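Assistant Boxing Coach, Part Time
Kundbridge Boxing Club
Location: Cartwright Street gym, Kundbridge
Reports to: Yetunde Briggs, head coach
Start: April, or as soon as the background check clears

Kundbridge Boxing Club is hiring an assistant coach for the evening program. The job covers beginner and intermediate classes, pad work and sparring supervision for our registered amateurs, and corner work at shows. It is a paid position and is open to coaches from any amateur or professional background.

About the club

We are an amateur club with a small group of professionals who train here during the day under their own coaches. This job has nothing to do with the professional side. You would be working with youth boxers, adult beginners and the amateur competition team.

The gym is on the upper floor of the old Cartwright Street bus garage. We have a competition-size ring, a floor-level sparring area, a bag room and a strength area that we share with the wrestling club. The only way up is by stairs, and equipment for away shows has to be carried down them.

The competition team boxes at local club shows through the fall and winter and enters the Bresard Gloves every spring. We also have a sparring arrangement with the Keda gym. They come to us one month and we go to them the next. Sparring with Keda is matched by weight and experience and is always supervised by a coach from each side.

What the job involves

Most of the work is on the gym floor. On a normal evening you will open up the bag room, run the warm-up, teach a beginner class and then help with the competition team until close. Yetunde sets the training plan for the team and writes it on the board by the ring. You are expected to follow the plan, and to tell her if something in it is not working for a particular boxer.

Your duties will include:

Teaching stance, footwork, guard and basic punches to beginners, including people who have never trained in any sport
Holding pads for boxers of all sizes, both orthodox and southpaw
Running bag rounds and conditioning circuits
Supervising technical sparring and stopping it when it gets too hard
Checking headguards, gloves, mouthguards and wraps before anyone gets in the ring
Filling in the sparring log and the incident book
Working the corner at club shows, usually as second, sometimes as chief second
Helping with weigh-ins and making sure each boxer has their passbook
Driving the club van to away shows if you are licensed and insured to do so

You will not be asked to put boxers on a weight cut. Any change to a boxer's competition weight goes through Yetunde, and for youth boxers it also goes through a parent or guardian.
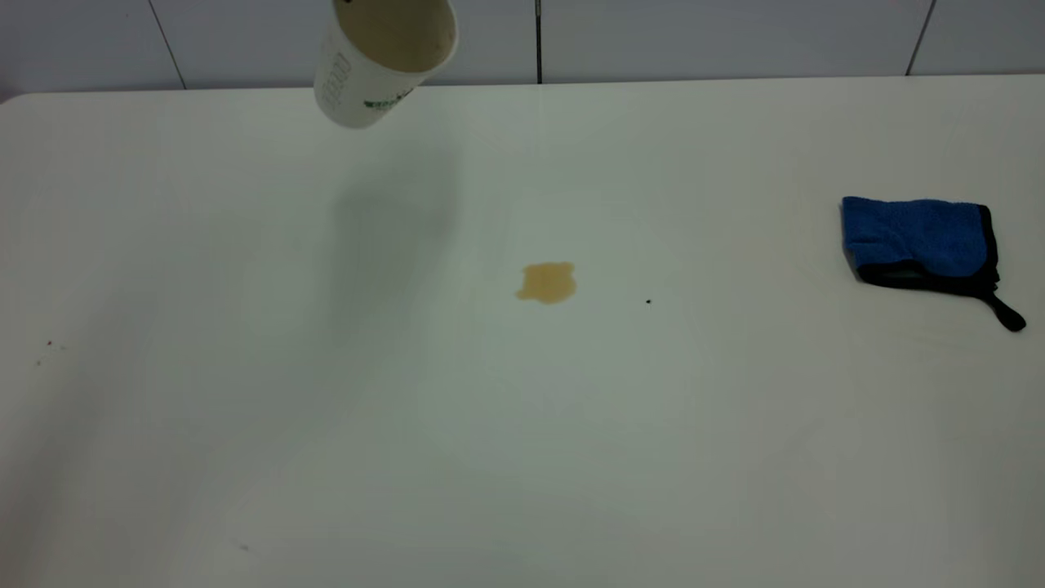

A paper cup with green print on its side, brown on the inside.

Hours and pay

The position is 5 evenings a week during the season, with a lighter schedule in summer. Shifts start at 4 p.m. for the youth class and finish when the competition team is done. Shows are extra and are paid at a flat rate for the day, plus meals and mileage if you use your own car.

Pay is hourly and depends on certification and experience. We will tell you the rate before the trial session, so please ask if it has not been mentioned. You will be on the club payroll as a part-time employee. We do not pay coaches a cut of class fees, and we do not allow coaches to take cash from members for private sessions on club premises. If you want to offer private sessions, they have to be booked through the front desk, and there is a separate rate for those.

The club pays for your annual coach registration and for your recertification. You may use the gym for your own training whenever it is open. Family members living with you can join at the staff rate.

What we are looking for

Required:

At least two years of coaching in a boxing gym, paid or unpaid
A current amateur coaching certification, or a willingness to get one before working a corner for us
Current first aid and CPR, or a booking on a course
A clean background check and completed athlete safety training
Able to hold pads for several rounds in a row and to be on your feet for the full shift
Able to get up and down the stairs with equipment

Useful but not required:

Your own experience as an amateur or professional boxer
Experience working with female boxers at competition level
A strength and conditioning qualification
Spanish
A driver's license that covers the van

A boxing record is not part of the hiring decision. Some of our best coaches had only a few bouts. If you did compete, put your record on the application as it is. We look these up.

Safety

We follow the medical suspension rules of our governing body and we do not make exceptions to them. A boxer who is stopped by head blows, in a bout or in sparring, does not spar again until they are cleared in writing by a doctor. This applies to gym members who have no plans to compete. Assistant coaches have full authority to stop any round at any time, and the head coach will back that decision in front of the boxer and the parents. If there is a disagreement about it, we talk about it afterward in the office.

Sparring never takes place with only one coach in the building. During team sessions there are two coaches at ringside, and one of them watches nothing but the ring. Phones stay in the office during sparring.

Coaches do not message youth boxers privately. All communication with anyone under 18 goes through the group message with a parent included. Coaches do not give youth boxers rides alone.

How to apply

Send the following to the club office at Cartwright Street by mail, or leave it at the front desk in an envelope marked for Yetunde Briggs:

A resume or a plain list of where you have coached and when
Copies of your current certifications
The names and phone numbers of two references, at least one from a gym where you have coached
A short note saying which evenings you can work and when you could start

There is no application form. A cover letter is fine but we do not need one. Please do not send fight footage. If we want to see footage of you coaching, we will ask.

If you would like to look at the gym before applying, come by during the adult beginner class, which starts at 6 p.m., and ask for Yetunde. She will be on the floor, so you may have to wait for the end of a round. Please use the side entrance. The front shutter is locked after the youth class has gone home.

Selection

We will call everyone who meets the requirements. The first step is a talk with Yetunde in person or by phone. After that we will ask you to come in for two paid trial sessions, one with the beginner class and one with the competition team. You will be asked to hold pads, correct a beginner's footwork and supervise a round of technical sparring with Yetunde at ringside. Bring your own pads if you prefer them. The club has spare pads and body protectors in most sizes, although the large body protector is currently out for repair.

We check references after the trial sessions and make an offer once the background check is back. The check takes around two weeks when the paperwork is complete and longer when it is not, so please fill in every line, including previous addresses.

Applicants who are not chosen will hear from us either way. With your permission we will keep your details in case we need cover coaches for the Bresard Gloves, when most of the regular staff are away with the team and the beginner classes still have to run.

Kundbridge Boxing Club hires without regard to race, color, religion, sex, sexual orientation, gender identity, national origin, age, disability or veteran status. If you need an adjustment to any part of the application or trial, tell the front desk or say so in your note.

The position stays open until filled. When it is filled, the notice will be taken down from this page and from the board at the side entrance.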